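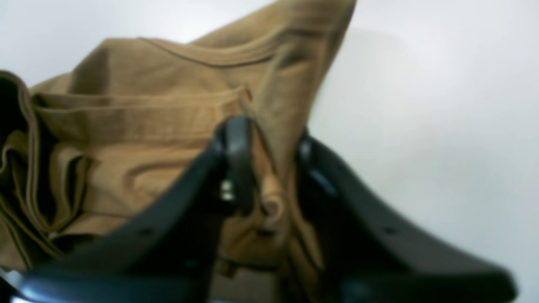 Why does cotton crease so much more than wool?

Cotton fibres have very little spring in them. Bend one and the tiny bonds inside it slip, then take hold again in the new position, so the bend stays. Wool has a natural crimp that pulls it back towards the shape it started in, which explains why a wool jumper can live in a heap on a chair for a week and come out looking fine.

Clothes Care and Simple Mending, Session 2: Creases
Notes for the Lumden evening group, Wed 13 August

Hello again! I talked far too fast last time (Ifeoma Haruna was kind enough to tell me so on the stairs) so I've written this one out properly and you can put your pens down. If you missed the first session, the only thing you really need from it is the difference between a fibre, a yarn and a cloth. Fibre is the hair, yarn is the string, cloth is what you get when you weave or knit the string.

What water does

Water is the whole story with cotton. It gets in between the long chains that make up the fibre and loosens the bonds holding them together. While the cloth is damp those chains can shuffle about, and as it dries they lock up again wherever they happen to be. So a shirt that dries in a ball gets the creases of a ball, and the same shirt dried flat or on a hanger gets far fewer. Ironing is the same thing done on purpose: damp, heat, pressure, and you decide where everything locks.

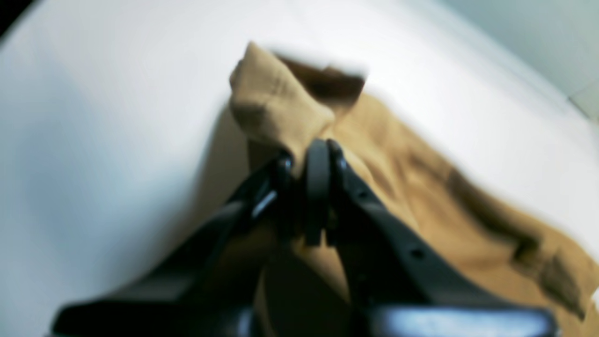

You can do a lot of this with no iron at all. Take the thing out of the machine as soon as it stops, give it two or three hard shakes by the shoulders, and then run your hands down the button band, the collar and the side seams while it's still damp. I timed myself at home and it took 90 seconds a shirt, and I was also listening to the radio. Linen wants the same treatment only more so, because it's stiffer and holds a grudge.

Somebody will ask about the spin speed. My old machine goes down to 804 according to its little display (who chose that number?) and I use it for shirts and anything with a collar. Towels can have the full spin, they don't care.

A word about "easy care"

Most shirts sold as easy care or non-iron are either a cotton and polyester blend or cotton treated with a resin. The resin ties the chains inside the fibre to each other so they can't slip when you bend them. It works very nicely. The price you pay is some strength, so treated cotton often wears through sooner at the collar fold and the cuffs, and those are the places we'll be mending in January if the room is still ours. Santosh Lodhi brought in a lovely example last term, a work shirt from Michiels with hardly a crease in it and both cuffs gone to fringe.

Blends get their good manners from the polyester, which takes up hardly any water. Watch the iron, though. Polyester goes shiny under too much heat and you can't get the shine out again.

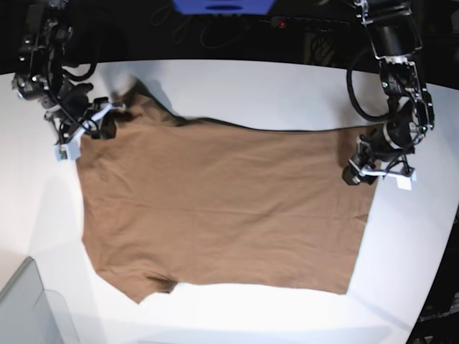

Pressing and ironing

I use these as two different words and I'd like you to as well. Ironing is sliding. Pressing is putting the iron down, waiting, and lifting it off. Slide along the grain, so up and down or straight across, and never on the slant, where cloth stretches and you end up with a wavy hem. Press anything with layers: collars, plackets, pocket flaps, turn-ups.

My order for a shirt is collar first (underside, then top), yoke, cuffs, sleeves, then the body from one front round to the other. Amparo Prieto does the body first and the collar last and hers look better than mine, so please yourselves.
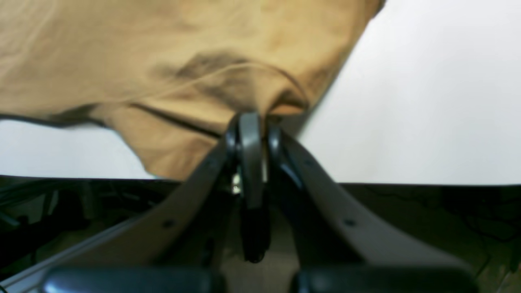 Dark cotton should be turned inside out, or done through a thin cloth. An old handkerchief is perfect. Keep it slightly damp and move it along as you go, and if the iron starts to drag, stop and clean the plate before you do anything else.

For next time: bring one cotton thing and one that isn't, both unironed. Crumple each in your fist for a minute, hang them up overnight and write down what you find. Gijs De Bruijn has the spare boards.

Related notes
Session 1: Fibre, yarn, cloth
Session 3: Reading a care label
Session 4: Buttons that stay on
Turning a collar, step by step

Contact: Brijesh Tomar, Lumden Evening Classes | © Lumden Evening Classes | Back to top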